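Noltodel Two-Arm Bench Kit: Gallery

On this page we show the Noltodel kit at its daily work. It is a two-arm bench set for small handling jobs, which we sell and also rent from our workshop in Bumarcombe. Many visitors write to ask how it looks when it is set up, how much place it needs and what kind of parts it can take. The price list and the drawings are on their own pages. On this one we keep the words short.

The kit comes with two arms, two parallel-jaw grippers, the cables, the controller box and our own software, which is called Vernumura. The customer provides the table. A complete set weighs 91 kg in its two transport cases, so please have a second person ready on the day of delivery.

Passing a part from one arm to the other

This is the exercise with which we begin every training day. One gripper holds a small wooden block and the other one waits open, facing it. When the two arms are well aligned, the block goes over without any turn or push. If the alignment is poor, you notice it in the first try, and then you go back to the calibration menu and repeat steps two to five.
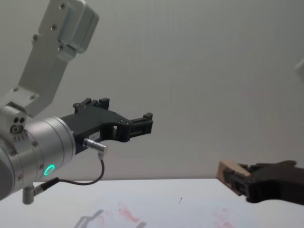
We advise customers to start with wood before they go to their real parts. Wood forgives a grip that is a little too strong, and a block costs almost nothing. The closing force is set in Vernumura for each gripper separately, and you can save the setting under the name of the part. My colleague Anselmo Arango keeps a list of settings that worked well for our customers, and he sends it on request.

The fingers can be changed with a normal hex key. The standard pair is delivered on the gripper. A longer pair and a pair for round parts are available as an option, and both are normally in stock.

About the green light: each arm has a small status ring on the wrist. In our configuration, green means that the arm is ready and accepts commands. If it shows another colour, please look at chapter four of the manual before you switch anything off.

About the cables: the gripper cable must have a loop which is long enough for the full turn of the wrist. If it is too tight, the connector will suffer after some weeks. We had two such repairs last winter and both came from this reason.

Renting and visiting

The rent is 1565 euros for one month, with the first training day included. Customers who rent for three months or longer can bring us their own parts, and we prepare the first programme together. Escobar, our partner for transport, brings the cases and collects them again at the end.

If you want to try the kit with your hands, we have open places in October. The training room takes six persons. Please bring two or three of your parts, also the difficult ones, and tell us the weight of each before you come.

Text by Lejla Stoyanova, Bumarcombe
Page updated September 23, 2025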